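Page maintained by the Office of Shared Equipment, Rebelo Annex. Last reviewed in April.

# How to Reserve, Receive and Return Shared Equipment

This page explains how staff of the Rebelo Annex and its partner departments may borrow items from the shared equipment room. It applies to tables, carts, display stands, portable lighting, measuring tools and audio equipment. Vehicles and keys are handled under separate rules and should be requested through the front office.

## Before you begin

You will need a staff account on Jirano, the reservation system, and a cost code approved by your department. Temporary staff may borrow equipment under the account of a supervisor, who remains responsible for the loan until it is closed.

Loans of items valued at less than $400 are approved automatically. Items valued between $400 and $1,000 require approval from your department head. Anything above $1,000 must also be approved by Martim Prata, who supervises the equipment room, and the request should state where the item will be kept overnight.
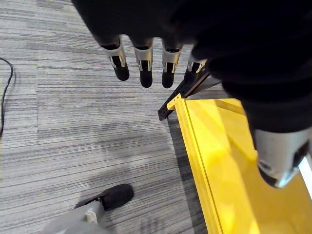 Approval by a department head usually arrives within one working day. Requests above the higher limit take longer during budget review, and borrowers are advised to submit them as soon as the date of use is known. An approval is valid only for the item and period named in it.

## Making a reservation

1. Sign in to Jirano and select **Shared Equipment** from the left menu.
2. Enter the first and last day of use. Include the day of collection and the day of return.
3. Search by item name or by category. The category search also shows similar items that are free on the same days.
4. Select the item and read the notes on its page. Some items may be used only indoors, and some must be collected by two people.
5. Enter your cost code. The code will not be charged unless the item is lost, damaged or returned late.
6. Submit the request and keep the reservation number.

A reservation may be extended twice, provided that the item has not been promised to another borrower. Extensions must be requested before noon on the last day of the loan. A request sent after that time is treated as a new reservation.

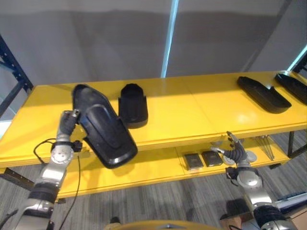
**May a colleague collect the equipment for me?**

A colleague may collect it if that person's name has been added to the reservation and the person brings a staff card. The loan stays in the name of the borrower who made the request.

## Collecting the equipment

The collection desk is open from 8:30 a.m. to 4:00 p.m. and closes for lunch at noon. Reservations that have not been collected by closing time on the first day are released to the waiting list.

1. Give the reservation number to the clerk at the desk.
2. Check the item against the condition sheet. Scratches, missing parts and worn cords should be written on the sheet before it is signed.
3. Confirm that all accessories are present. Grelletti lighting kits are issued with 3 cords and a carrying bag, and they must come back complete.
4. Sign the sheet and take the lower copy with you.

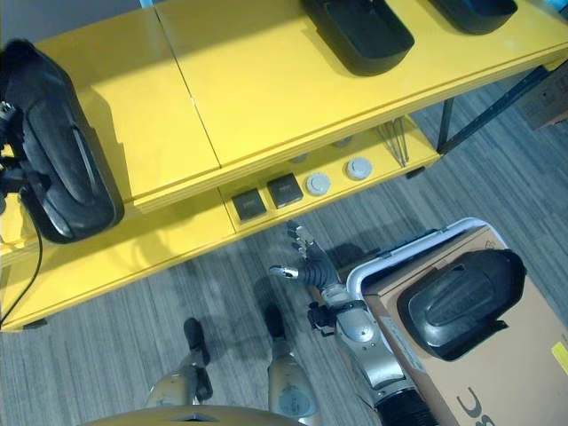

## Returning the equipment

Return each item to the same desk, in the condition in which it was issued. Surfaces should be wiped with a soft cloth. Solvents and rough pads must not be used on painted or coated parts. Cords should be wound without knots and fastened with the strap provided.

The clerk will compare the item with the condition sheet and close the loan in Jirano. Please wait until this has been done. If the desk is closed, do not leave equipment in the corridor; keep it in a locked office and return it the next working morning. No late charge applies in that case, provided that the desk is told by email the same evening.

## Damage and loss

Report damage at once, even if the item still works. Electrical equipment that has been dropped must be unplugged and labeled "Do not use" until it has been inspected. Repairs are carried out under contract by Cekex, and borrowers should not attempt them or send items elsewhere.

Questions about charges, including appeals against them, should be addressed in writing to Salvador Cardoso at the front office. Please include the reservation number and a copy of the signed condition sheet.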